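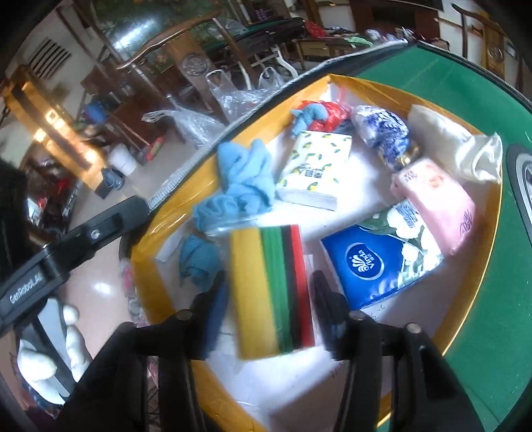 How often should a hand-held gripper be inspected during a sorting project?

A hand-held gripper should be inspected before each working session, and again after any knock or change of grip pads.

Home Projects Reports Workshops Contact

Care and Adjustment of Hand-Held Grippers in a Table Sorting Exercise
Submitted by the Inosero Project Group, Walldale Technical College
May

1. Purpose

This report sets out the procedure used by the group to prepare and maintain hand-held grippers over one term. The exercise required operators to transfer small household goods between a tray and a felt-covered table. The goods included tissue packs, cloths and a scouring sponge. Soft and slippery packaging was included in the set so that finger alignment could be assessed under ordinary conditions.

2. Preparation

Each gripper was placed on the Moscombe bench stand and opened to its full width. The operator closed the fingers slowly by hand and checked that both reached the center line together. Where one finger arrived early, the joint screws on that side were loosened a quarter turn, the finger was reset, and the screws were tightened in sequence. Pivot pins were wiped with a dry cloth. No oil was applied, as earlier trials had left marks on the cloth items.

The camera lens was cleaned last. A short test recording was reviewed before the gripper was released for use.
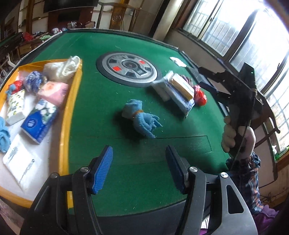 Reading time: 3 min

3. Grip Pads

The pads required more attention than any other part. Felt tabletops shed green fibers, and these collect in the grooves of a ribbed pad. The group brushed the pads after every 20 transfers and washed them at the end of the session. Pads were refitted only when fully dry.

Pads of different colors may be fitted to the two fingers of one gripper. Color was not treated as a fault. A pad was replaced when its edge had lifted or when the tip could be turned with light finger pressure.

4. Results

The group logged 1004 transfers during the term. Of these, 141 were recorded as dropped or repeated. More than 200 transfers involved plastic-wrapped items, and this category produced the largest share of the drops. Knitted and fleecy items were seldom dropped but were often released late, with loops catching on the pad.

One gripper was withdrawn for repair after a pivot pin worked loose. The pin was replaced from the Kaufmann spares kit and the finger realigned. The repair took one afternoon, most of it spent on finding the correct driver.

5. Recommendations

Joint screws should be marked with a paint line so that movement is visible at a glance. A second set of pads should be kept with each gripper. The inspection sheet should include a space for lens cleaning, which was omitted from the first version.

Related reports

Bench Stand Drawings, Second Revision
Wear in Ribbed Pads: Interim Notes
Inspection Sheet for Shared Tools
Storage of Small Spares in the Moscombe Workshop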